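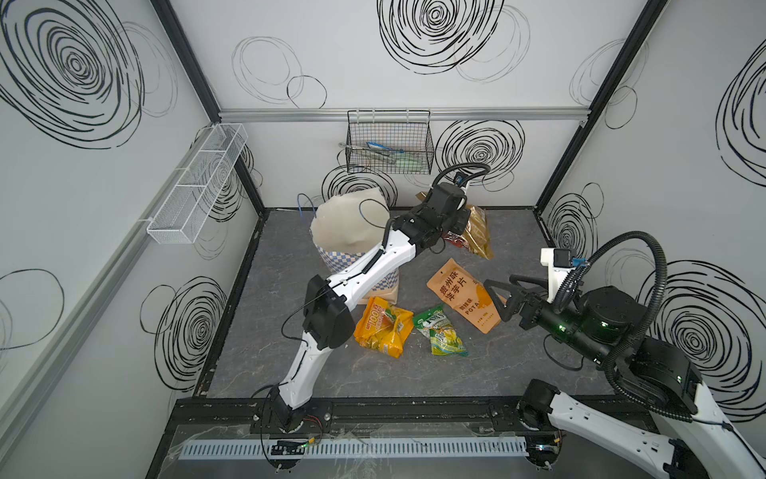
Jerix-pack, bimanual bag packing with a wait token. Short version: each arm runs its own action head, shared encoder, and one extra output says "hold where you are" when the other arm is near the bag mouth. Trained on teleop demos of snack packets going into a paper bag. Packets are a pain. They crumple, they slide, a gripper coming down on one like the left arm is doing with the golden-yellow bag gets a different shape every time, so we gave up on fixed grasp points early. Scribbled walls are in every episode too, see Limits.

Contents
Demos, 300 train episodes, 61 held out. Per episode: fixed view, wrist views, joint states, gripper width, wait label. Recorded at 15 Hz. Video is stored seperately from the states, join on episode id.

Setup
Install the Todero loader first, then this repo. Wrong order gives an import error with no useful message, will fix. Set the data path in the config and not on the command line (command line gets ignored, known bug).

Wait labels
Not hand drawn. Computed from gripper to bag-mouth distance, smoothed, then checked by eye on the held-out set only. Train labels have some noise at the start of each reach. Left as is, smoothing harder made the policy dither.

Results
Full method beats the no-wait version on held-out layouts. Most of the gain is fewer arm-to-arm stops. Grasping itself hardly moves. With the wait output removed but the data kept the same, both arms go for the bag together and one of them trips the force limit. Per-episode scores in the results folder, please read those before quoting a mean.

What still goes wrong: the stretch where the gripper goes down past the rim. Wrist view loses the packet against the inside of the bag, and the policy tends to let go high. More demos of that stretch would probaly help more than a bigger model. 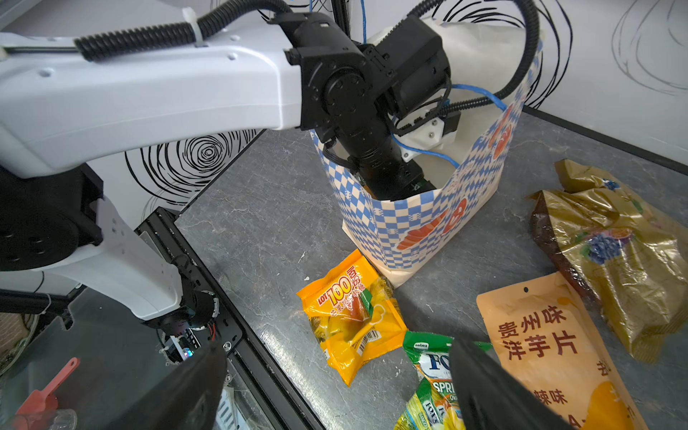 Rultach wrote back after trying the March release that the wait output fires too late if the bag is short, and that they'd sooner have it tied to rim height than to distance. Fair. On the list. For now raise wait_margin in the config, seems to do it.

Limits
One enclosure, patterned walls, marble-look surface. Not tested on plain walls. No heavy items. Calibration is per rig, so don't reuse ours.

Changes
Karagiannis split renamed to held_out, same episodes.
Default batch size now 100.
Dropped the old resize script.

Licence is in the repo root. Bugs to the tracker please, not email.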